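3.2 Setup and upkeep of the handling cell
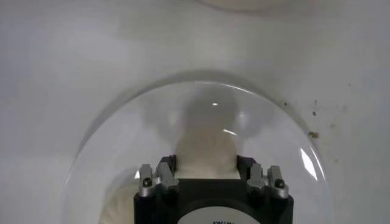
Figure 1. Wrist camera view toward the glass dome and its black base, with silver metal clamps along the top corners of the base.

The Cukholm cell consists of one six-axis arm on a fixed pedestal, a parallel gripper, and a small camera mounted at the wrist. The arm and its controller were bought used from Ladefoged and moved to the Borkomside laboratory in February. All trials reported in Section 4 were run on this one cell, so its condition matters to the results, and we describe the setup and the upkeep routine in some detail.

Glass is a hard target for the wrist camera. A clear dome shows up mostly as a thin rim and a few bright reflections, and the reflections shift as the arm moves (Figure 1). Early versions of our approach routine tried to fit the curve of the dome directly and often locked onto a reflection instead. The present version finds the base first. The dark base and the metal clamps give strong edges against a pale wall, and the position of the dome is then worked out from the base. The approach stops short of the glass, and the last part of the move is made at low speed with the force limit on.

The camera is held to the wrist by a bracket with 2 screws. These worked loose more than any other part of the cell. A slightly loose bracket does not stop the arm or raise a fault. It only shifts the estimated position of the base, and the error grows with distance. We now check both screws before the first run in the morning and again after any contact stop. Thread locker was tried and helped, but it made the bracket slow to remove for cleaning, and we went back to plain screws with spring washers.

Calibration is done with a printed board at a marked spot on the bench. The Mernutix software moves the arm through 192 poses and solves for the offset between camera and wrist. A full pass takes about 2 hours, including warm-up. We repeat it whenever the bracket has been taken off or the gripper fingers have been changed. Between full passes, a short check against the same board is enough to show drift.

Over the study period the cell made 1476 approaches. The finger pads were replaced when they showed a polished patch at the tip, and the camera window was wiped with a dry lens cloth at the start of each session. Liquid cleaner left a film that lowered contrast in the images and was not used again. The wrist cable was rerouted once, after it caught on the elbow joint during a wide turn. Runs made between the last good calibration check and that repair were left out of the analysis.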